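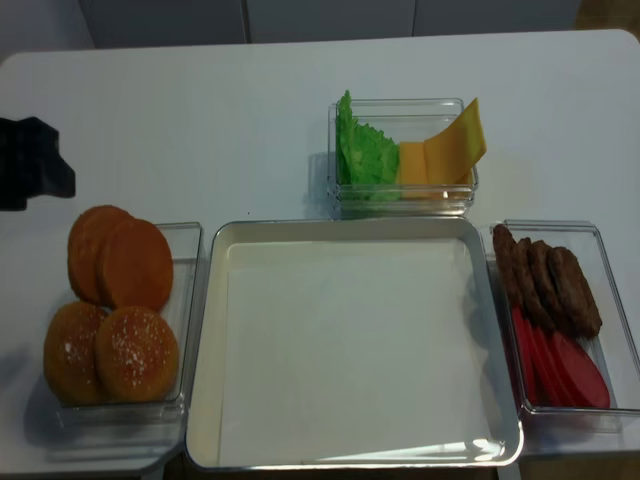 I went to the open day at Cuvico in October expecting to be sold something, and I came home wanting to talk about toy hamburgers, which my family has now heard plenty about.

The hall was packed (the woman at the door told me 248 people had signed in before lunch) and most of them were crowded around the big Flerkumano palletizer, which is loud and fast and throws sacks around like pillows. I gave it ten minutes. Then I drifted over to the burger table and stayed there for 50, until my knees complained.

The job is one any preschooler knows. You have buns in one bin, lettuce and cheese in another, patties and tomato slices in a third, and a white tray in the middle where the burger is supposed to get built. The patties stand on edge and lean on each other, the sesame tops overlap, and one slice of cheese sits at a slant against the side of its bin. I've packed a lot of school lunches in my life and I had never once thought of picking up a slice of cheese as a skill!

A man next to me grumbled that his grandson could do it quicker, and I'm sure the boy could. But I think he was grading the wrong thing. Heavy lifting in a straight line is work we handed to machines a long time ago. Soft, leaning, slightly messy work is what fills most kitchens and most care homes, and if our town is going to argue about robots, as Bradcombe surely will when the Ó Briain plant reopens, I'd like us to argue after watching the slow table as well as the fast one. Put it by the front door next year, please, and give us some chairs.

Recent in Opinion
Who gets the parking behind the library?
54 steps to the post office and no railing
In praise of the late bus

We use cookies to improve your visit. By continuing to read, you accept our cookie policy.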